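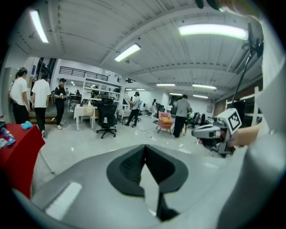
Varnia practice

Varnia practice is a set of working rules for recording hand-held gripper demonstrations in rooms shared by several people. It takes its name from Varnia, the workshop where the first version was pinned up one April, and it is used mainly by small teams teaching robots to handle household goods. The current text has 14 rules. Most users can recite 4 of them.

Origin

The rules were drafted by Ruth Blackburn and Maëlys Marty after a month in which much of what had been recorded had to be thrown out. The first draft was a single page and consisted largely of complaints. Freya Hulme later rewrote it as instructions, and the tone is said to have suffered.

Main provisions

Markers fixed to a gripper must be kept clean, flat and uncovered by fingers, sleeves or stickers of a humorous nature. Finger pads are checked before each session and replaced as a pair. Cables are to be taped down or picked up, a rule that every edition has repeated in slightly larger type.

An operator works at one table at a time and finishes the task once it is begun, even when it is going badly. Failed attempts are kept and labeled as failed. Anyone walking through the room must have agreed to be recorded - visitors included, and also managers, who tend to assume otherwise.

Sessions stop after 20 minutes for a rest. The wrist, the text notes, does not care about deadlines.

Record keeping

Each recording is logged with the operator's initials, the task and the gripper used. Ashworth, an early adopter, applied the rule backward to 4000 older recordings, a job Beverley Ackroyd has described as "mostly guessing whose sleeve that was."

Criticism

Yvonne Bloxham has argued that the rules say a great deal about tape and very little about lighting. A proposed rule on glare is under discussion. The Flamis variant drops the rest period and is not widely admired.

See also

Vumgate checklist
Flamis variant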